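Old horror paperbacks are my favorite thing to bring home from a library sale, and most of them need a little care before they go on the shelf. A few habits have saved me dozens!

- **Musty smell:** stand the book open in a lidded box next to a small dish of baking soda (never on the pages) and leave it for three days. Really stubborn ones, like my June haul of ghost story anthologies, took 11.
- **Sticker goo:** warm the price label with a hair dryer on low, then peel slowly from a corner. Leftover glue rolls off under a white eraser.
- **Loose pages:** run a thin line of PVA glue down the inner edge with a toothpick, slip the page in, wax paper on both sides, and press it under your heaviest encyclopedia for around eight hours.
- **Yellowed edges:** leave them alone! I love them, and sanding eats into the margins.

Keep the shelf out of direct sun and don't pack it tight – you want to get two fingers around a spine without tugging at the top. 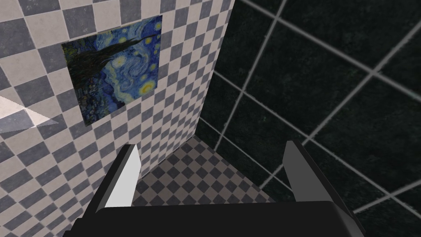
Vittoria Pagano wrote in to say that cornstarch worked better than baking soda on her pulp magazines, brushed out afterward with a soft makeup brush. I'm trying it on the next batch!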